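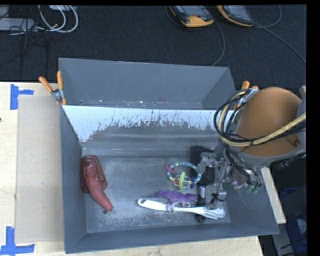
运动手表续航与防水性能的对比测试
课程设计报告

摘要

本报告以四款带卫星定位功能的运动手表为对象，测试其在不同定位模式下的续航时间，以及在静水和按键动作条件下的密封性能。四款样机分别为Peltberg T2、Briton Trail、Hodžić Sport和Stolter One。测试内容包括日常佩戴功耗、单星座与多星座定位功耗、静压浸水、水下按键、温度变化后的密封复测。结果表明，标称续航与实测续航的差距主要来自心率采样间隔和屏幕唤醒策略，电池容量本身的影响排在其后；防水方面，四款样机在静水条件下均未进水，在水下连续按键条件下有一款出现表镜内侧起雾。

关键词：运动手表；卫星定位；续航；防水等级；密封圈

1 引言

运动手表的说明书通常给出两个续航数字，一个对应日常使用，一个对应定位运动。两个数字的测试条件一般写得很简略，例如“典型使用场景”或“标准模式”，用户很难据此推算自己的实际使用时间。防水指标也存在类似情况。表壳上刻印的米数或大气压数是实验室静压条件下的结果，与游泳、潜水时的动态压力没有直接换算关系。

本课程设计的目的有两个：其一，在统一的设置条件下测得四款手表的续航数据，并分析各功能模块所占的功耗比例；其二，用学校现有设备完成一套简化的防水测试，检查标称等级在常见使用动作下是否成立。

本报告不评价手表的外观、佩戴舒适度和应用生态，也不对定位精度作定量分析。定位轨迹只用来确认测试期间定位模块处于工作状态。

2 样机与参数

四款样机均为零售渠道购买的新品，测试前升级到当时可用的最新固件，测试期间关闭自动更新。主要参数见表1。

表1 样机标称参数
型号　　电池容量（mAh）　　屏幕类型　　标称防水
Peltberg T2　　600　　反射式液晶　　5 ATM
Briton Trail　　420　　反射式液晶　　5 ATM
Hodžić Sport　　380　　AMOLED　　5 ATM
Stolter One　　310　　AMOLED　　3 ATM

需要说明的是，Peltberg T2的表壳厚度明显大于其余三款，电池容量的优势部分来自体积。Stolter One标称3 ATM，说明书中注明不适用于游泳，本次测试将其列入是为了获得一个较低等级的对照。

四款样机的按键结构不同。Peltberg T2和Briton Trail为五键布局，按键轴上有双道O形圈；Hodžić Sport为两键加触摸屏，按键轴为单道O形圈；Stolter One只有一个按键，同样为单道O形圈。密封圈的道数来自拆解一台同型号报废机或厂商的维修图，未对测试样机本身进行拆解。

3 测试方法

3.1 日常续航

日常续航测试在佩戴状态下进行。统一设置如下：
（1）屏幕亮度设为中间档，关闭常亮显示；
（2）抬腕唤醒开启；
（3）心率连续监测开启，采样间隔用出厂默认值；
（4）血氧监测关闭；
（5）蓝牙保持与手机连接，每天推送通知40条，由脚本定时发送；
（6）定位模块关闭。

每款样机充电至100%后静置一小时再开始计时，电量降至5%时停止，剩余部分不作外推。每款样机重复2次，取平均值。两次结果相差超过8%时加测一次，并剔除偏离较大的数据。实际测试中没有触发加测条件。

3.2 定位续航

定位续航测试在操场和校内道路上进行，避开高层建筑密集的路段。每款样机依次在单星座模式和全星座双频模式下测试，不支持双频的样机使用其可选的最高精度模式。记录间隔统一为1秒，心率使用腕部光学传感器，不外接心率带。

由于单次定位续航可能超过十小时，测试人员不可能全程跑步。前两个小时为慢跑与步行交替，之后将手表固定在室外露台的支架上，支架套有硅胶假腕，以使光学心率传感器保持触发。静止状态下部分手表会自动暂停记录，测试前已将该功能关闭。

3.3 防水测试

防水测试分三步。

第一步为静压浸水。样机放入压力罐，加压到标称值，保持10分钟后泄压取出，擦干表面，在加热板上升温至40 ℃，保持20分钟，再在表镜中央滴一滴室温水，1分钟后擦去，观察表镜内侧是否有凝雾。凝雾检查的思路参考了钟表行业常用的做法。

第二步为水下按键。样机浸入水深30厘米的水槽，水温26 ℃，每个按键按压100次，每次间隔2秒，按压过程中手表完全没入水中。结束后重复凝雾检查。

第三步为冷热交替。样机在5 ℃水中放置5分钟，立即转入40 ℃水中放置5分钟，循环三次，之后再做一次凝雾检查。本步骤不使用更高温度的水，四款手表的说明书均未承诺耐受热水淋浴或蒸汽环境，超出该范围的结果没有比较意义。

4 结果

4.1 日常续航结果

表2 日常续航（小时）
型号　　标称　　实测平均　　实测/标称
Peltberg T2　　480　　411　　0.86
Briton Trail　　336　　262　　0.78
Hodžić Sport　　192　　121　　0.63
Stolter One　　168　　109　　0.65

两款反射式液晶手表的实测值与标称值较接近，两款AMOLED手表差距较大。Hodžić Sport的心率默认采样间隔为1秒，而其标称续航脚注中注明的条件是10分钟一次。将该项改为10分钟后补测一轮，续航为168小时，达到标称值的88%。

4.2 定位续航结果

表3 定位续航（小时）
型号　　单星座　　最高精度模式
Peltberg T2　　38.5　　21.2
Briton Trail　　25.4　　15.1
Hodžić Sport　　16.3　　9.6
Stolter One　　11.8　　8.9

从单星座切换到最高精度模式后，前三款续航下降幅度为41%至45%，Stolter One下降25%。后者不支持双频，最高精度模式只是增加了星座数量，射频前端没有增加第二个频段的接收，因此功耗增幅较小。

以Peltberg T2为例，按电池容量和实测时间折算，单星座模式下平均电流为14.8 mA，全星座双频模式下为26.9 mA（放电区间按95%计）。两者相差12.1 mA，可以视为双频和多星座处理带来的附加电流。该数值包含处理器负载增加的部分，无法在整机条件下进一步拆分。

4.3 防水结果

静压浸水后，四款样机的表镜内侧均无凝雾，按键、触摸和充电功能正常。

水下按键后，Stolter One的表镜内侧下缘出现一圈薄雾，室温下放置3分钟后消失。其余三款无异常。Stolter One出现凝雾后，在干燥箱中放置24小时，复查无凝雾，再继续冷热交替测试。

冷热交替后，Peltberg T2和Briton Trail无异常；Hodžić Sport无凝雾，但触摸屏在表面带水时出现误触，擦干后恢复；Stolter One再次出现轻微凝雾，位置与前次相同。

5 讨论

5.1 标称续航的条件差异

四家厂商的标称条件各不相同。有的按每天抬腕若干次计算，有的不含蓝牙通知，有的将心率采样间隔设为较长的值。仅比较包装上的天数，得到的排序与统一条件下的排序在本次测试中恰好一致，但差距的大小不同：按标称值，Briton Trail是Hodžić Sport的1.75倍；按实测值，这一比例为2.17倍。

对以长距离越野跑为主的用户，定位续航比日常续航更有参考价值。若一次活动预计持续15小时，Briton Trail在最高精度模式下几乎没有余量，应使用单星座模式或携带充电设备。

5.2 按键密封

水下按键时，按键轴往复运动会把附着在轴表面的水膜带过密封圈。双道O形圈在两道之间形成缓冲空间，单道结构则没有。Hodžić Sport同为单道结构而未出现凝雾，可能与其O形圈截面较粗、压缩率较高有关，现有数据不足以证实。每款只有一台样机，个体装配差异也不能排除。

测试水槽中的静压远低于3 ATM，Stolter One通过了静压测试却在浅水按键时进入水汽，说明静压等级不能代替动态条件下的密封能力。该机说明书不建议游泳时使用，测试结果与这一限制相符。

5.3 误差来源

续航测试的主要误差来自电量百分比显示。部分手表的电量显示并非线性，在20%以下下降较快，而测试终点取5%，终点判定误差估计在1至2小时之间，对定位续航的影响大于日常续航。其次是环境温度，Peltberg T2的第一轮日常测试在一月进行，室内外温差较大，第二轮推迟到春季，两轮相差4.1%，在允许范围内。

凝雾检查依靠肉眼，灵敏度有限。极少量水汽可能被表内材料吸收而不形成可见凝雾。若条件允许，应改用气压差法检漏，以表壳形变量作为判据。

6 结论

（1）统一条件下，四款手表的日常续航实测值为标称值的63%至86%，心率采样间隔是已验证的主要影响因素之一。
（2）支持双频的三款手表在最高精度模式下，定位续航比单星座模式缩短四成以上。
（3）四款样机均通过标称静压测试；水下按键测试中，单道密封且标称等级最低的Stolter One出现凝雾。
（4）样机数量为每款一台，防水部分的结论只适用于受试样机，不宜推广到整个型号。

7 后续工作

后续计划增加每款样机数量，并在盐水和含氯水中进行老化后的复测。密封圈材料对防晒霜和驱蚊液的耐受性也需要考察，这两类物质在户外运动中与表壳接触频繁。定位功耗部分拟改用外接电源和电流采样电阻，直接记录电流波形，以代替由容量和时间反推的平均值。

附录 测试设置核对项

固件版本已记录，自动更新关闭
时区与系统时间已校准
抬腕唤醒开启，常亮显示关闭
血氧、压力、睡眠呼吸监测关闭
运动自动暂停关闭
通知脚本运行正常
充电触点清洁，无残留水迹
按键回弹正常，表镜无划伤

报告提交日期：2022-07-26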